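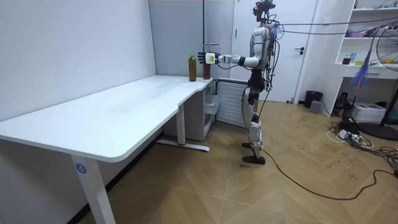
# Reproducing the standing bottle grasp

2018-10-04, Fasil Mekonnen

These steps cover the grasp test from our Curnell report. You need a humanoid that can stand on its own controller, a hand with finger current readings, and a desk with two bottles on it. The grasp planner is the Pronstead branch, not the main one.

## Set up

1. Clip on the overhead tether before powering the legs. Leave enough slack that it carries no weight. A tight tether makes the balance numbers look better than they are.
2. Lay the floor cable in wide loops, well clear of the feet.
3. Stand the robot facing the desk and run the Hilard calibration. Repeat it if the head sensors have been touched.
4. Put the target bottle within reach of a straight arm at shoulder height. The second bottle stays on the desk as a distractor.

## Run a trial

1. Start the balance controller and wait for the ankle torques to settle.
2. Send the reach command. The arm should extend before the fingers begin to close.
3. Close the hand until finger current passes the threshold. We used 40 percent of the maximum.
4. Hold, then release and return the arm to the side.
5. Save the log, even if the bottle fell.

Run 90 trials per condition. Change the bottle position between trials using the Somogyi list, which has 44 entries and repeats when it runs out.

## Score

A trial passes if the bottle stays in the hand for the whole hold and neither foot moves. Score the feet from the joint logs. In June we scored them by eye and had to redo 603 trials.

If the robot leans forward during the reach, lower the arm speed first. Changing the hip gains means starting the condition again.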